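Formation des intervenants à domicile – Module 4
Entretien et rangement de la chambre d'enfant
Support de cours remis aux stagiaires
Institut Ulach, session du mardi 12 août
Responsable du module : Lorraine Pirihi

1. Objet de la séance

Le présent support accompagne la quatrième séance du module consacré aux pièces de nuit. Il porte sur le lit de l'enfant lorsque celui-ci sert, en cours de journée, de surface de dépôt pour les vêtements, les boîtes et les petits accessoires. Les stagiaires sont invités à relire au préalable le chapitre relatif au linge de maison (manuel de l'Institut, page 56), dont les notions ne seront pas reprises.

La séance comprend un exposé suivi d'un exercice pratique en binôme, encadré par Rosario Amato. L'évaluation est continue.

2. Principes généraux

L'intervenant travaille dans un espace qui appartient à l'enfant. Il ne jette aucun objet, quel que soit son état apparent, et ne modifie pas la disposition des murs. Les dessins affichés restent en place ; si l'un d'eux se détache, il est posé à plat sur le bureau et signalé à la famille.

Le lit est dégagé avant toute autre opération. On distingue quatre catégories :

– le textile de couchage (draps, oreiller, couverture, plaid) ;
– le vêtement (vêtements d'extérieur, vêtements courants, tenues de fête ou de déguisement) ;
– le contenant (boîtes, sacs, pochettes, étuis) ;
– le papier et le carton imprimé (cartes, livrets, notices, dessins volants).

Un contenant est traité avec ce qu'il renferme. On ne vide pas une boîte pour en répartir le contenu dans les trois autres catégories, sauf demande écrite de la famille sur la fiche de liaison.

3. Ordre des opérations

Les vêtements sont retirés en premier, en commençant par les pièces épaisses. Une veste matelassée est suspendue, boutons-pression fermés, sur un cintre large ; elle n'est ni pliée ni comprimée dans un tiroir. Les pièces à volants se suspendent également, ou se rangent à plat sur le dessus de la pile. Les petites pièces froissées sont dépliées et examinées avant d'être orientées vers le linge à laver ou vers l'armoire.

Viennent ensuite les contenants. L'intervenant referme ceux qui peuvent l'être et les regroupe sur une seule surface, de préférence à la hauteur de l'enfant. Les cartes et cartons imprimés qui accompagnent un jeu ou un coffret restent avec celui-ci.

Le textile de couchage est traité en dernier. La couverture est retirée, secouée si la fiche de liaison le prévoit, puis remise en place sur un drap tendu.

4. Les pochettes à cordon

Les pochettes à cordon font l'objet d'un développement particulier, car elles se perdent aisément dans les plis d'une couverture. Elles contiennent souvent de petites pièces que l'enfant recherchera par la suite. La pochette se saisit par le tissu, sous la partie froncée, le cordon restant libre. On évite de la soulever par l'extrémité nouée, ce qui peut desserrer la fronce et répandre le contenu.

Dans le cas étudié en séance, la pochette grise est prise au-dessus du lit, à proximité d'une boîte ouverte à bord blanc. Son cordon blanc tressé forme une large boucle. La couverture brune est encore en place, de même que la veste matelassée et le vêtement rose à volants : selon l'ordre exposé au point 3, ces deux vêtements auraient dû être retirés en premier lieu. Les stagiaires préciseront par écrit l'ordre qu'ils auraient suivi.

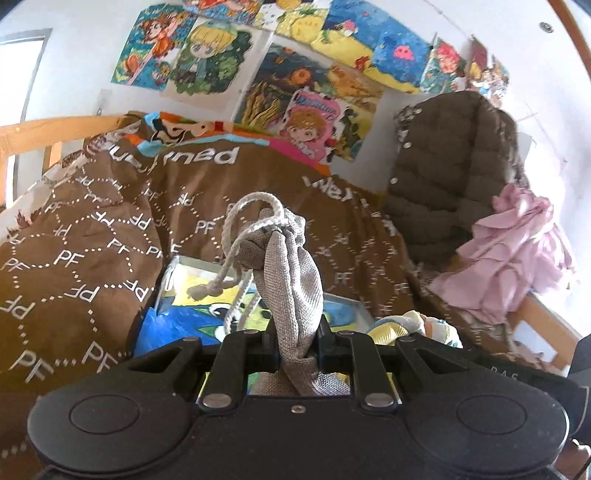 5. Exercice pratique

L'exercice se déroule en salle Skivard. Chaque binôme dispose d'un lit d'enfant garni et de 14 objets, à répartir selon les quatre catégories du point 2. Le premier stagiaire procède au rangement ; le second remplit la grille d'observation, sans intervenir. Les rôles sont ensuite inversés.

La grille porte sur les points suivants : ordre des opérations, tenue des pochettes et des petits contenants, respect des affichages muraux, état final du couchage, exactitude de la fiche de liaison.

6. Fiche de liaison

La fiche mentionne les objets dont la place n'a pu être déterminée, ainsi que toute pièce de linge abîmée. Elle est rédigée au présent, sans appréciation sur les habitudes de la famille. Le modèle à utiliser porte la référence 1374 ; les versions antérieures ne sont plus acceptées.

7. Travail à remettre

Une note d'une page, relative au cas du point 4, est à déposer auprès de Dineo Mofokeng avant la séance suivante. Les stagiaires absents à l'exercice pratique prennent contact avec Rosario Amato afin de convenir d'une séance de rattrapage.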